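DOMESTIC INTERIORS, UNIT 3: WOOD GRAIN AND HOW TO READ IT
Course notes, Mestcombe evening programme
Tutor: Rocío Cisneros

Last time we got as far as how a log is sawn, and I promised we would get to the good part. So, grain! Once you start seeing it you won't be able to sit in a café without tilting your head at the table (I am a hopeless case, my family will confirm).

First, a bit of tidying up of words. People say "grain" for three different things: the direction the fibres run, the texture of the surface, and the pattern you see. In these notes grain means direction. The pattern I'll call figure. Texture is texture — oak is coarse, maple is fine, and your fingertips know the difference before your eyes do.

Direction matters most when wood has to carry something. A shelf board should have its fibres running along its length, from support to support. Turn them the other way and the board may snap under a few heavy books. Long grain also looks calmer across a wall, and a softened front edge lets the light roll over it.
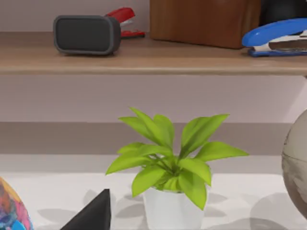
Bohumila Polák wondered whether a thicker board would let you get away with the wrong direction. A bit, yes, but you'd be paying for a lot of extra wood to fix a mistake that costs nothing to avoid. Double the thickness of a shelf and it becomes eight times as stiff, so thickness is wonderful stuff, but spend it on a longer span or a heavier load!

Now movement. Wood swells and shrinks across the grain and hardly at all along it. A wide solid panel can change by several millimetres between a damp March and a heated winter room, and that is why old doors have a loose panel sitting in a groove. Glue that panel in tight and it will split, sooner or later. Veneered doors on a stable core barely move, so the maker is free to choose the direction by eye. Vertical figure makes a cupboard look taller. Horizontal figure pulls a row of doors together and makes the room feel wider, and it's lovely when the lines carry on from one door to the next. 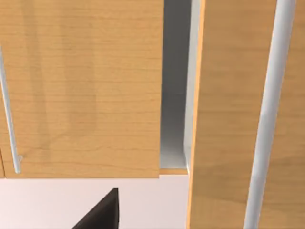 Matching those lines takes planning. The sheets of veneer come off the log in order, and they must stay in order, so number them in chalk the moment you unpack them. The Drevavero sample book in the studio (shelf mark 803) has two good sets to compare, one book-matched and one slip-matched. Please put the leaves back in sequence!

For next session:
Read the handout on finishes, pages 2 to 9.
Find one piece of furniture at home and draw its figure in pencil, with an arrow for the grain direction on every part.
Bring an offcut if you have one. Softwood is fine.

Drawings can go in the tray outside room 3402 before 6 pm.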